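Category: Workplace Automation / Data Cards

# Codham Sorting Cell

Codham records a two-arm cell handling small electrical parts at a belt conveyor. Jatell prepared it for staff who will work beside such cells.

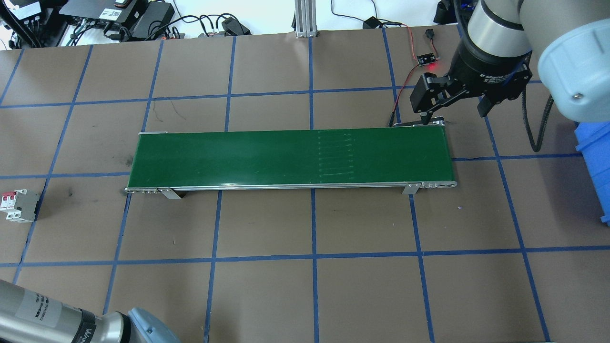 Sorters at the Eder site will move from lifting parts to checking them – a change that requires 30 hours of paid training. No position is removed before December.

## Contents

300 episodes, 2 camera views.
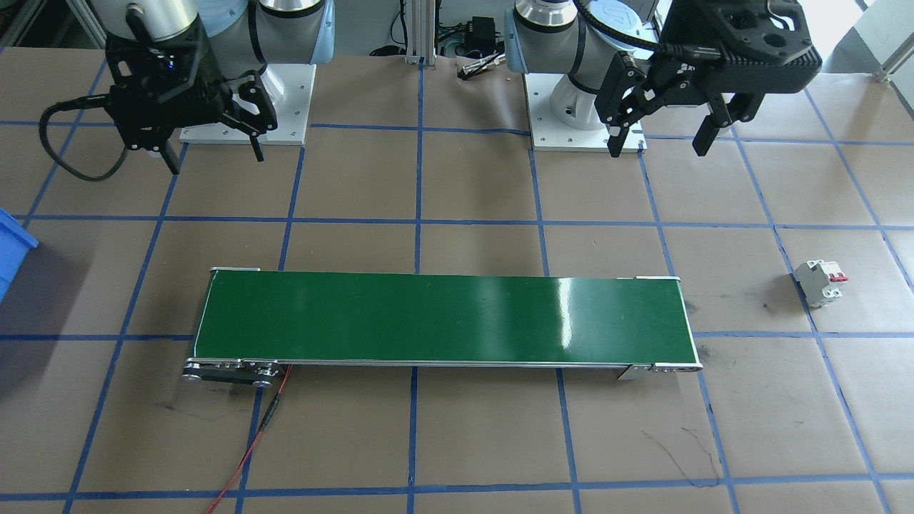 Shift leads retain authority to stop the cell at any time. Questions of grading and pay are outside this release.

Maintainer: Maksym Koval

© 2019 Jatell | Contact | Back to top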